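Slide 1. Hedges on the Zuven road: what we cut, what we left

Thank the Barrientos growers' group for the room. Two minutes on who I am, then start.

Slide 2. The problem
Most field hedges in the district get a flail cut every year, usually in February. Blackthorn and hawthorn flower on second-year wood, so a yearly cut means almost no blossom and no berries. Hedge gets thin at the bottom and gappy. Stock find the gaps.

Slide 3. What we tried
300 yards of hedge at Lokel, split in 2. One half cut as usual. Other half left alone for three years, then laid by hand. Mention the clay, because people will ask.

Slide 4. Costs
Laying is slow. Say the number plainly: 222 hours, including clearing up. Flailing the same length takes a morning. Stakes came from our own hazel, so leave them out of the total but say so.
Pause here for questions on grants. I don't know next year's rates. Don't guess.

Slide 5. Results
Laid half is thick to the ground. Berries in the second fall. The gap by the Davance gate closed up without replanting, and the other gap did not. We put in 200 whips there and lost a lot to voles. Use guards.

Slide 6. What I would do again
Cut one side per year, never both. Raise the cutting height a few inches each time. Keep a few trees standing up out of the hedge, marked with tape so the driver sees them. Finish before the birds nest.

Slide 7. Leave this up during discussion
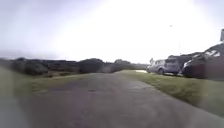
Valdemar Hjaltested: We went to a three-year cut and the neighbor complained about shade on his barley. How wide did you let yours get before you laid it?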